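4.2 What the arm took over, and what it left behind

The case for automating the packing tables at Treltevow was put to staff in terms of relief. The arm would do the dull part, people would do the rest, and the working day would be lighter for it. We found little to support the last of these claims. The dull part did move, but much of it moved to somewhere harder to see, and it was still done by the same people on the same pay.

The firm makes up small mixed snack orders for offices near Drorport: a piece of fruit, a drink, something in a packet. Before the change, packers stood at a long bench and filled each order by hand. The new tables were planned in simulation by Pleltden, the supplier, and the rendered layouts were shown at staff briefings in June as a picture of the job to come. Figure 3 gives one of them. It is a fair picture of the task as the supplier understood it, with one arm, one bowl and a handful of goods on a clean white top. What we wish to ask is how much of the packers' work fits inside a picture of that kind. 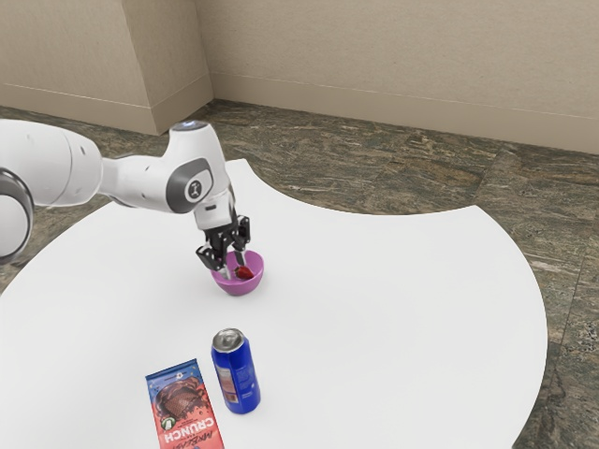

Figure 3. Simulated packing table: two-fingered gripper at a bowl holding a single strawberry, with a drink can and a snack packet on the same tabletop.

Soft fruit was the item that packers themselves named first when asked what a machine would find difficult. They described a set of small checks they made without stopping: turning a berry to look at the underside, feeling for a soft patch, putting one back and taking its neighbour. None of this was in the written task. The written task said "place fruit", and a written task was what the supplier had been given to work from. When the tables came into use, the checks did not go away. They became a separate job, done upstream by a person at a sorting tray, who was expected to pass along only fruit that needed no second look.

Managers called this a simpler role. The people in it mostly did not. A packer who had once moved between fruit, drinks and packets, and who could slow down on one and catch up on another, now did a single thing at the speed the table asked for. Several told us they missed the walk to the drinks shelf. It sounds a small complaint, and it was treated as one in the staff meetings we sat in on, but it came up in 78 of the 91 interviews and we are not willing to wave it away.

A second group of tasks grew up around the arm itself. Goods had to be set out where the software expected them. Packets had to lie flat. Somebody had to be near enough to step in when the table stopped, yet was not to be counted as working there, as the table was listed as unstaffed. We call this attending. It appears in no job description at Treltevow, and the shift records give it no line of its own.

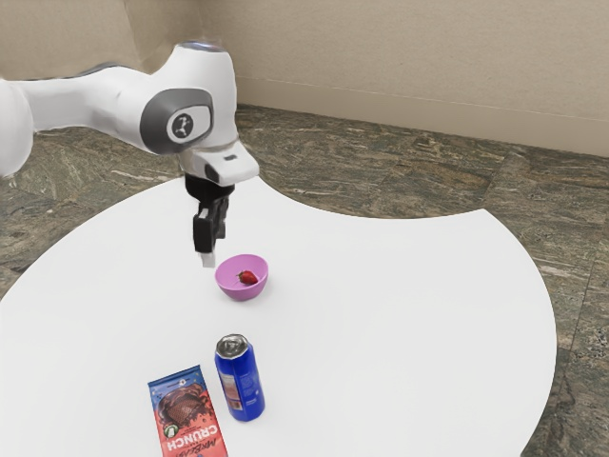

Attending is awkward to study for the same reason that it is awkward to be paid for: most of it looks like waiting. A person who stands by a table for an hour and steps in twice has, on paper, done very little. The same person has also been unable to sit, read, leave the floor or start anything that could not be dropped at once. The firm's own review logged 1,195 stoppages over the trial and gave each one a length, measured from the moment the table halted to the moment it restarted. The time spent standing ready in between was not measured at all. We do not think this was done in bad faith. A log built around the machine will record what happens to the machine.

The approach known on site as Khúc, after the software that assigned goods to tables, was meant to answer this by sharing attendants between tables. In practice it thinned the waiting and raised the tension. One attendant to several tables meant fewer idle minutes — and more moments when two tables halted together and one had to be chosen. Attendants told us they learned to choose the table nearest the supervisor's desk.
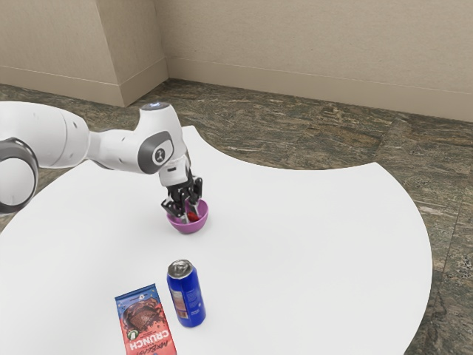 Did the packers want the old bench back?
Most of those we spoke to wanted parts of it, chiefly the freedom to vary their pace and to change tasks within a shift, and few had any quarrel with the arm as such.

This last point matters for how our findings are read. We have no evidence that the arm does its own share badly, and we did not set out to test it. Our doubt is about the sum that was done around it, in which hours taken off the bench were counted as saved and hours added at the tray and beside the tables were not counted. Until both columns are filled in, the claim of a lighter day is a claim about one part of the room. Section 4.3 turns to the sorting tray and to the pay grade attached to it.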